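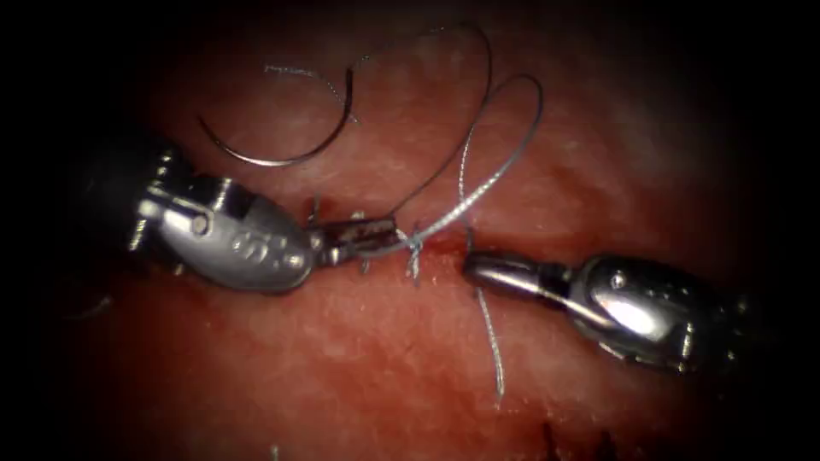
How skin mends itself

Skin is the largest organ you have. When it is cut, repair starts within seconds and goes on for weeks.

First, the small blood vessels near the cut narrow, so less blood gets out. Tiny cell pieces called platelets stick to the damaged spot and to each other. A protein called fibrin forms threads between them. The result is a clot, and on the surface it dries into a scab.

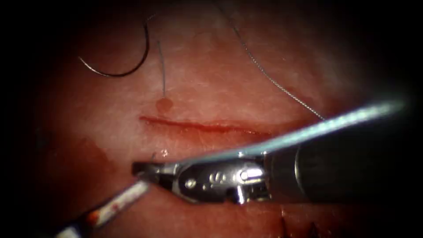 White blood cells arrive next. They destroy germs and clear away dead cells. The skin may look red and feel warm during this stage.

New skin cells then spread in from both sides, under the scab. A cut with its edges close together has less of a gap to fill.

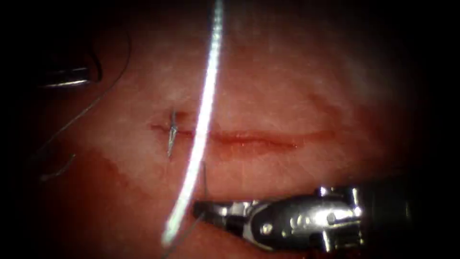 Deeper down, other cells make collagen, a tough protein. A scar is mostly collagen. It has no hairs and no sweat glands.

New words: platelet, fibrin, collagen.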